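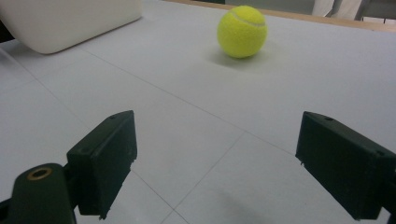 Why does sourdough bread taste sour?

The sourness comes from acids made by bacteria living in the starter, alongside the wild yeast. Give the dough a long, slow rise and you'll usually get more of it; hurry things along somewhere warm and the loaf comes out milder.

That is the short version, and it took me most of a winter and a truly silly amount of flour to get comfortable with it. I came to sourdough the way a lot of people did last year, stuck at home with a bag of flour and too many open browser tabs. My first starter went gray and smelled like nail polish. My second one leaked out of its jar overnight and glued itself to a stack of mail (including my water bill, which I had to scrape with a butter knife before I could pay it).

The third one lived. It's still in my fridge, behind the mustard, and it has made some of the best toast of my life.

I wanted to write about what happened between number two and number three, mostly for readers who have given up. I gave up twice! The second time I gave the jar away, and then in March I asked for it back.

The jar on the counter

A starter is flour and water left out until it comes alive. The yeast and bacteria are already there in the flour, so you don't have to catch anything from the air, whatever my old cookbook says about grapes. You mix, you wait, you throw some out, you mix again. For the first few days it bubbles like crazy and you feel like a genius. Then it goes flat and just sits there for days, looking like wallpaper paste.

I threw number one away during the flat part. I now know the flat part is normal. The early bubbles come from bacteria that don't stick around once the mix turns acidic, and the yeast needs more time to get going. If I had fed the thing for another week it would probably have been fine. Instead I poured it down the kitchen sink, and please don't do that either – it sets up in the pipe like spackle.

Number three got a handful of rye at the start, on the advice of the woman behind the counter at Wieczorek, the bakery two blocks from my apartment. Wieczorek sells a dark, dense, slightly damp rye that I'd been buying for years without ever asking how it was made. I finally asked. She told me to use whole rye flour for the first week, keep the jar somewhere I'd see it, and stop fussing. Then she sold me a poppy seed roll, so I suppose the consultation wasn't free.

Rye made a huge difference. By the sixth day my jar was doubling between breakfast and lunch, and it smelled like yogurt and green apples. I put a rubber band around the glass to mark the level and checked it far more often than I checked my email.

Flour, and the trouble with recipes

Every recipe I tried in those first months assumed I was using somebody else's flour in somebody else's kitchen. One called for so much water that I ended up with a puddle. I followed it to the gram, twice, and twice I baked a very large, very chewy cracker. The flour I had was a soft one meant for biscuits, and it simply couldn't hold that much water.

I switched to a bread flour from Zurnberg, a small mill that ships in plain paper sacks, and the same recipe behaved itself the first time out. Their bread flour is a little creamy in color and it smells like something, which I'd never noticed flour doing before. I'm not saying you need to order flour through the mail. The supermarket bread flour works too; I've used it plenty when the sack ran out. Just look for the word "bread" on the bag and start with less water than the recipe wants. You can always add a splash later, and getting water back out of dough is a miserable business.

The one thing I would spend money on is a scale. Mine is an Ivari, the flat kind that slides in next to the cutting boards, and it has outlived a blender and a toaster. Cups are hopeless for this. I once scooped the same cup of flour several times in a row, weighed each scoop, and never got a matching pair. 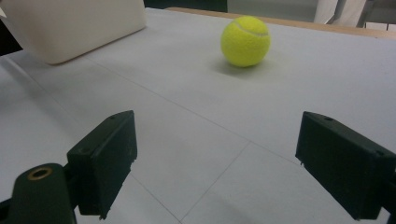
Page 522

What a slow rise does

So, back to that sour taste. The bacteria in a starter make two main acids. Lactic acid is the soft one, the one you know from yogurt. Acetic acid is sharper and is what gives vinegar its bite. A wet, warm starter tends to lean toward the lactic side, and a stiff one kept cooler can get you more of the sharp stuff. Whole grain flour generally pushes everything along.

You can play with this at home without any lab equipment. My favorite trick is the fridge. I mix the dough in the morning, let it rise on the counter through the afternoon, shape it, and park it in the refrigerator overnight in a bowl lined with a floured dish towel. The cold slows the yeast way down while the flavor keeps developing. It also makes the dough firm, so it's much easier to slash, and my slashing needs all the help it can get.

I've left loaves in there for two nights when life got in the way. They were tangier, a bit flatter, and wonderful with butter and too much salt. Three nights was pushing it. That one went into soup.

If you don't like sour bread, don't let anyone bully you into it. Use your starter when it's young, soon after it peaks, and bake the same day. My mother's side of the family considers sour bread to be spoiled bread and will say so at the table, so for holidays I make the mild one.

A weekend loaf

Here's the recipe I make most often. It fits a medium Dutch oven and it's on the modest side for water, so it won't run away from you.

Bread flour: 500 grams
Water, a little warm: 325 grams
Active starter: 100 grams
Salt: 10 grams

Stir the starter into the water, add the flour, and mix with your hand until there are no dry bits. Cover it and go do something else for half an hour. Add the salt with a wet hand and squeeze it through.

For the next couple of hours, whenever you walk past, grab one side of the dough, stretch it up, and fold it over itself. Turn the bowl and do it again until you've been all the way around. Four rounds is plenty. You'll feel it change from lumpy oatmeal to something smooth and stretchy, and I still get a small thrill when it does.

Then let it rise until it's puffy and about half again as big. In my kitchen in spring that takes until mid-afternoon. In August it's done before I've finished my second coffee. Shape it into a ball, pull it tight against the counter, and put it in the fridge overnight.

In the morning, heat the oven to 245 Celsius with the pot inside. (My oven is a European hand-me-down and I've stopped converting in my head; on an American dial, go for 475 Fahrenheit.) Tip the loaf onto parchment, slash it, lower it in carefully, and put the lid on. Bake it for 20 minutes covered and then 25 more without the lid, until it's darker than you think it should be. Pale sourdough is sad sourdough.

Let it cool. I know. I cut mine too early half the time and the middle is always gummy, and I always act surprised.

The trip I keep thinking about

Before all this, on a vacation that was supposed to be about hiking, I spent four days in Prusotholm, a harbor town with one main street and a communal oven behind the church. Families brought their dough down in covered baskets on baking mornings. The oven was fired up with birch the night before, and everybody had opinions on whose turn it was near the back, where it ran hottest.

I bought a flat, round rye with a hole in the middle and ate it on the sea wall with cheese and a pickle. It was sour enough to make my jaw ache. I didn't know bread could taste like that, and I didn't think to ask anybody how they did it. I had a ferry to catch and wet socks.

I've tried to make that loaf maybe a dozen times now. The closest I've come used all rye, a very ripe starter and a bake at 170 Celsius that went on so long I forgot about it and took a shower. The crust was right. The inside was a little too sweet, and I think I need to let the starter go longer next time, or find some birch.

Leftovers

You'll have extra starter, and it'll make you feel guilty. Mine goes into pancakes: 200 grams of discard, an egg, a spoonful of sugar, a pinch of salt, a pinch of baking soda, straight into a buttered pan. They puff up fast, so have the pan hot before the soda goes in. Crackers are good too, with sesame seeds and a lot of olive oil. I tried a chocolate cake once and it was fine. I'd rather have the pancakes.

If you're going away, feed the starter, let it sit out for an hour, and put it in the fridge. Mine has gone three weeks without attention and come back after a couple of feedings. The gray liquid on top can be stirred in or poured off. Pink or orange streaks, or fuzzy mold, mean you throw the whole thing out and start over with rye.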